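Chapter 4
Work Surfaces, Boards and Utensil Storage

4.1 Scope of the chapter

Chapter 3 dealt with the fixed parts of the kitchen: the worktop, the sink and the services behind them. The present chapter deals with the movable items that stand or lie on the worktop, and with the marks and soiling that they collect in ordinary use. Three groups are treated: cutting and preparation boards, upright utensil holders, and the racks or caddies in which holders are kept. Knives, pans and electrical appliances are covered in Chapter 5.

The chapter assumes that the reader can already distinguish a sealed surface from a porous one and has completed the first set of cleaning exercises. The inspection sheet introduced in Section 4.6 is the Felolov sheet, in the revision of December 2023. Earlier revisions combine scratches and stains under one heading and should not be used with this text.

4.2 Terms

A board is any flat, movable panel placed on a worktop to receive food or to protect the surface beneath. The working face is the side in use at the time of inspection. A board used on both sides has two working faces, which are recorded separately.

A scuff is a mark left on the face by rubbing contact. It may be a deposit from another object or a slight change in the finish of the board itself. A scratch is a narrow line along which material has been displaced or removed. A smudge is a thin film without a definite edge. A speck is a small, separate particle or spot. The four terms are not interchangeable, and a report that describes a board only as "marked" or "dirty" is incomplete.

Residue means matter lying on the surface which can be removed by cleaning. Wear means a change in the surface which cannot. The distinction is made by test and is not to be entered on the basis of appearance alone.

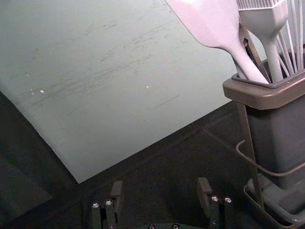
Boards with a matte face need to be inspected more slowly than glossy ones. The fine texture scatters light, so that shallow damage and thin films are both of low contrast and are easily confused. Wear and soiling are seldom spread evenly over the face. On the pale grey-green board the faint scuffs and darker smudges are concentrated in a band through the middle, while a thin dark scratch line lies apart from them, below the band. The white specks on the same face would be entered under a separate heading. None of these marks can be classed as residue or wear until the board has been wiped and examined again, first from directly overhead and then at a low angle to the light.

4.3 Position of the board

A board should lie flat and be supported over its whole underside. Where it rests partly on another object, the unsupported portion will flex under load and the knife will not meet the face squarely. Grit trapped below a board scratches both the board and the worktop. The worktop is therefore wiped before the board is put down, and the underside of the board is checked at the same time.

Dark worktops call for particular care. Pale crumbs and dried splashes stand out clearly, but grease and water films may be missed unless the surface is viewed obliquely. Seams and joints are cleaned along their length and then dried.

4.4 Holders and caddies

An upright holder is judged on three points: stability, drainage and ease of cleaning. Stability depends on the width of the base, the height of the body and the weight of the utensils placed in it. A wire caddy restrains the body from outside and allows the container to be lifted out for washing. Its disadvantage is the number of contact points between wire and container, each of which can hold moisture.

The rim is handled more often than any other part of the holder and should be cleaned whenever the working face of the board is cleaned. The Bošković method, described in Section 4.7, treats rim, body and caddy as separate items, each with its own line on the sheet.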